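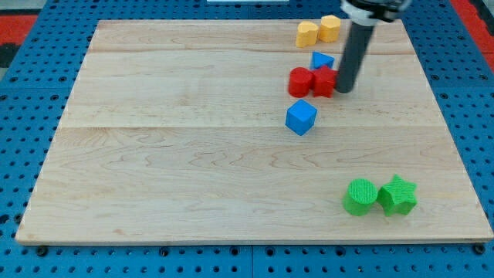

Does a person on holiday sleep longer when no alarm is set? In this project the participants slept 52 minutes longer per night on average, and most of the gain came in the first three nights.

Student project report, 8 September 2019

1. Background

People who work fixed hours often build up a shortage of sleep during the week. A holiday removes the fixed waking time but brings other changes: a strange bed, travel, later meals and shared rooms. The project set out to measure the net effect on time asleep, and to find out whether bedtime or waking time moved more.

2. Method

The participants were 14 adults, all in full-time work and all used to waking by alarm on working days. Each kept a sleep diary at home before the holiday and again while away. Half stayed in guest houses at Tatmont and half in rented flats at Nurklow. Both places are in the same time zone as home.

The diary asked for time of lights out, estimated time of falling asleep, number of wakings and final waking time. Participants were asked to fill it in before breakfast. Alarms were switched off for the whole stay, including those on phones and watches. Naps were recorded on a separate line and left out of the nightly totals.

In total 429 nights were recorded, home and holiday together. Nights with a missing waking time were dropped before this figure was reached.

3. Results

Mean time asleep at home was 402 minutes. On holiday it was 454 minutes. Bedtime moved later by 23 minutes and final waking time moved later by 81 minutes. The remaining difference is accounted for by time taken to fall asleep and time awake in the night, which together rose by six minutes.

The longest sleep was recorded on the second night in nine cases. From the fourth night onwards the totals fell back towards the home value but did not reach it.

The Nurklow group reported more wakings than the Tatmont group. Four of its members named traffic noise and two named a partner's snoring. The difference in total sleep between the groups was small and was not tested.

4. Limits

Diary times are estimates and tend to be rounded to the quarter hour. A wrist recorder from Rudd was considered, but the department had only two working units. Alcohol and evening meals were not recorded – this should be corrected in any repeat.

5. Further work

A second round is planned for December, when mornings are darker. It will use the same diary with a line added for room light. Participants will be recruited through the notice board at Novmont, and the two wrist recorders will be used as a check on the diaries of a small subgroup.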